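Keeping Time in Broltstead

The clock tower at Broltstead holds a pendulum movement that ran on hand winding for most of its life. The winding shaft is on the third landing. A full wind of the strike train takes 200 turns of the crank, and for decades the town paid a man to climb up and do it twice a week. The town now pays for electricity, and the question of what else should be electric has kept the tower's owners, the Zacharias Trust, busy for longer than the repairs themselves.

Tower clocks fail in predictable ways. Oil thickens in cold weather and collects grit in warm weather. Pivots wear oval. The wooden louvers behind the dials let in pigeons, and pigeon droppings corrode brass. The Broltstead movement had all of these problems when it was taken down in April, along with a cracked suspension spring that had been patched with a piece of feeler gauge. The patch had held well enough to keep the clock within a minute a week.

The movement went to Lustotby, a workshop that handles public clocks and a smaller number of railroad signals. It was stripped, cleaned and measured before any part was replaced. The going train needed two new arbors. The strike train was in better shape, with one worn lifting piece and a fly that had lost a set screw. The four dials came down last. Each carries copper hands on a counterbalanced hub, and the hands on the west side had been bent by ice.

The strike is the disputed part. The original hammer weighs 47 pounds and is pulled by a wire running down through two floors. It hits a bell cast for a much larger building. Residents near the square had asked for a night silence, and a mechanical strike train has no simple way to provide one. A countwheel system releases the hammer in a fixed order. If it is blocked overnight without care, it comes back out of step with the hands, and the clock strikes four at seven.

Lustotby proposed an electrical pull-off. A small solenoid, energized on a timer, draws a steel cam under the hammer tail and holds the hammer clear of the bell. The train runs and the countwheel advances as usual, but nothing sounds. At the end of the quiet period the solenoid releases, a spring returns the cam, and the next hour strikes in the correct sequence. The load on the solenoid is small, as the cam slides only while the hammer is at rest.

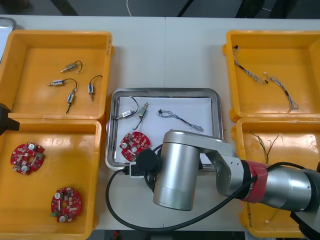 Replacing the strike with electrical parts is how towns lose their clocks, according to Ellard, writing in response to an early draft of the plan. The letter argued that once a timer is installed the next budget will ask why the weights are still needed, and the one after that will put a loudspeaker in the belfry. It asked for the hammer to be tied back by hand in the evening and freed in the morning, as was done during past illnesses and funerals.

The trust answered on two points. The pull-off is clamped to the frame without drilling, so it can be taken out in an afternoon with two wrenches. Tying back by hand would mean a climb at ten in the evening and another at six in the morning, every day of the year, on stairs with no handrail above the second landing. The trust's insurer declined to cover the climbs.

There was a further argument over failure. A solenoid that must stay energized to keep the hammer silent will let the bell sound if the power is cut. The reverse arrangement would leave the clock silent in an outage. The trust chose the first. An unplanned strike at three in the morning was judged a smaller fault than a clock that stays quiet for a week before anyone reports it.

Holding current was the remaining technical concern. A coil left on for eight hours gets warm, and the clock room is lined with dry pine. The circuit therefore applies full voltage for under a second and then drops to a lower holding level. The housing is vented and sits on a slate pad.

The electrical work cost $3,940, including the timer, the wiring and a battery for the timer's memory. Re-gilding the hands cost more. The weights are still in use, raised by a motor that engages the old winding square, and the crank hangs on its hook beside the shaft.

The clock was restarted in September. In its first 704 hours of running it gained nearly nine seconds, and the rating nut on the pendulum was lowered by an eighth of a turn. A second adjustment is planned for January, when the temperature in the tower will be at its lowest.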